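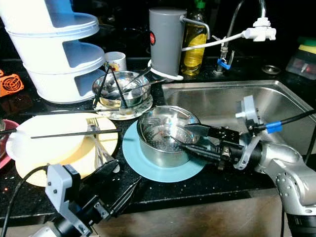

ikerekes
Moved into a rental with hard water in July and every glass I own is going cloudy. I do everything by hand at the sink. Clear glass is the worst, the bowl and saucer behind the steel pot look fine from a distance but up close there's a film. Black speckled stone shows every dried drop too. Vinegar helps for a day or so. What do you all use?

tkocsis56
Vinegar is right, you're probably not leaving it long enough. 30 minutes in warm water and white vinegar, rinse, dry with a cloth right away. Air drying is what leaves the spots.

Arkley_Dan
Disagree on vinegar for everything. Keep it off the counter if it's natural stone, it can etch. Citric acid is cheaper for glass anyway. I buy a 500 gram bag and it lasts me almost a year.

tkocsis56
I said glasses, not the counter.

Arkley_Dan
It drips. Mine has a dull patch next to the sink from the last tenant doing that.

vidaloca35
Does a filter do anything? My sister swears by hers.

ikerekes
I have one by the sink but only use it for drinking water.

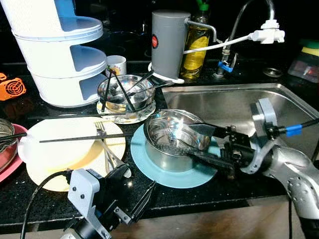

Filter is the gray cylinder behind the glass bowl.

Arkley_Dan
Depends on the cartridge. Plain carbon takes out chlorine taste and leaves the calcium in. You'd need a softener for that.

vidaloca35
OK, so hers is for taste then. She won't like that.

tkocsis56
You can do the last rinse with distilled if it's only a few glasses. I still say dry them by hand first and see.

ikerekes
Will try citric acid and a towel this weekend. Landlord won't pay for a softener, already asked.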